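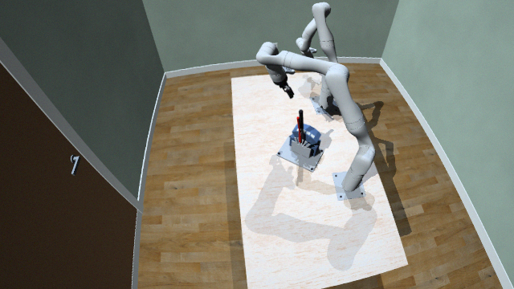

I want to say a few kind words for the small-town newsletter, the paper kind, the one that shows up folded in half with the corner already bent. Ours in Luswood comes out 4 times a year and I read every word of it, including the notice about leaf bags. Especially the notice about leaf bags, if I'm being truthful.

In January the town sent around a survey asking if we'd be fine with getting it by email from now on. I checked "no" so hard I tore the paper. Then I felt a little silly, so I've been trying to work out why I care this much, and this is where I've landed so far.

First off, I don't read email. I mean, I open it, I look at who it's from, I get a bad feeling, and I close it again. Anything the town sends me that way is going to sit between a coupon from a shoe store I visited one time and a message telling me my password is about to expire. Meanwhile the paper newsletter sits on the kitchen counter for two weeks. I read the front page waiting for the toaster. I read the back page on the phone with my sister. By the end it has a coffee ring on it and I know when they're flushing the hydrants on Hsiao Street, which I would never in my life have looked up.

And that's my main point, really. I don't go looking for town news! I never have. When I lived in Plandia (a much bigger place, with a very handsome website) I couldn't have told you one thing the city was up to. It was all there if you wanted it. You picked your topics from a menu and they sent you just those topics. I picked parks. So I knew about parks, and then one spring they closed the bridge I drove over every morning and I was the most surprised person in the county. I guess bridges were a different box.

A newsletter doesn't ask what you're interested in. You get the library hours and the sewer rates and a recipe for squash bars that uses far too much nutmeg, all jammed together, and you take it or leave it. I've come to like being handed things I didn't pick.
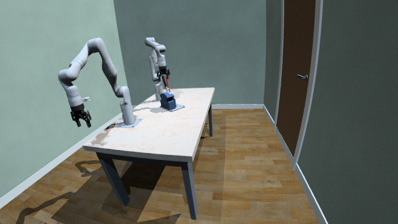 Vol. 45, No. 4

Now, the money. I know it costs something to print and mail, and I know what people say about the trees. The survey said going to email would save 79 cents a household per issue. I'm not going to pretend that's nothing, and I'm sure there's a pothole somewhere that could use it. But I'd pay it. I'd pay it twice. I spend more than that on the gum I buy while I'm standing in line to buy something else.

They could also run more ads, if you ask me. Bundunex, the gutter people, have had the same little square on page three for as long as I've lived here, and I'll tell you who I called when my gutter came down. I didn't compare prices, I didn't read reviews. I just knew the name from all those mornings with the toaster.

My neighbor across the road disagrees with me on all of this, and she has a fair argument. Her eyes aren't good, and on her tablet she can make the letters as big as a barn. The print in ours is small and gray and some pages come out fainter than others. So fine, send it to her by email, with my blessing. I don't see why it has to be one or the other. Print 500 for the stubborn ones and let everybody else have the link. Put a stack by the register at the hardware store and another at the library, and bump the type up a size while you're at it — I'm not getting any younger either.

What I don't want is for it to quietly turn into a web page with a date at the top from two years ago. I've seen that happen to the garden club, and to the church supper list, and to the swim schedule, which still says the pool opens at nine. It does not open at nine. I stood out there in my robe.

The survey can go back to the town office through the end of the month, in the slot by the side door. There's a line at the bottom for comments, and it's short, so write small.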